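Workspace cell indexing

By Manju Kandpal
Last revised in January

Workspace cell indexing is a method in robot software for naming positions on a flat work surface by row and column instead of by metric coordinates. The surface is divided into a grid, and the planner maps each cell to a pose in the base frame of the arm. It is used in pick-and-place testing, where start positions have to be repeated between trials.

Calibration usually relies on touching the tool to at least 3 grid corners. The software fits a plane to these points and interpolates the remaining cell centers. Errors in the fit grow with distance from the measured corners.

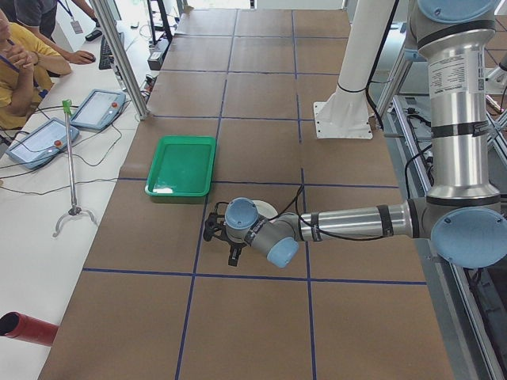 Taped grid on kraft paper, with tray, arm and two-finger gripper. Photo: Ekua Owusu / Gikia

During a trial, the perception module reports the cell that contains the centroid of the object. An object lying across a line is assigned to the cell holding the larger share of its area. The planner then checks reach and collision before it releases a path. Where two arms share a table, a cell may be locked by one arm until its path is complete.

The Fernent planner stores cells in a plain text table, limited to 846 entries. Its successor, Zunaddale, removed the limit and added cells of unequal size.

Related articles
Base frame
Grasp planning
Hand-eye calibration
Zunaddale (software)

Contact | Copyright Gikia | Back to top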